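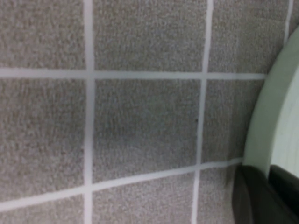
Grey squares, pale lines.

Hi all,

Pentti Niskanen wrote on 21st July:

> Has anyone else had a go at blocking a shawl on something other than
> the spare bed? Mine came out with one side a good bit longer than the
> other, and the cat slept on it. I used the Druna pattern from the
> spring swap, in the Sodetti lace yarn. Do I soak it again or live
> with it?
>
> Pentti

Soak it again, Pentti! I did the very same shawl last winter (mine was in some old Diekmann wool I'd had in the loft for years) and the first go was a complete banana. Lace forgives a second bath, I promise. Lukewarm water, a drop of whatever you wash your jumpers in, leave it for 45 minutes and then roll it up in a towel and stand on it. My neighbour thinks I've gone mad, stamping up and down in the kitchen in my socks.

The bed was your trouble, I think. A mattress gives when you pull, so the pins lean over and one edge creeps in. I'm much happier on the floor with something that has straight lines on it to follow. Pin the long top edge first, all along one line, then the bottom point, and only after that do the sides. And put in more pins than you think you need, especially near the corners - I ran out with 10 points still to go and had to finish off with sewing needles, which I kept finding with my feet until September.

Oh, and did you do the stretchy cast-off or the ordinary one? If it was the ordinary one that could be pulling as well. I undid mine and used a needle two sizes up (the Wunder ones, the slippery sort) and the edge opened out lovely. It's a dull evening's work, mind. I counted the stitches on the whole last section out of pure spite and got 1,602, so put the radio on.

As for the cat, shut the door. Mine can hear a pin cushion being opened from the bottom of the garden.

Does anybody still have the corrected chart for the border? My copy has tea all over row six.

Cheers for now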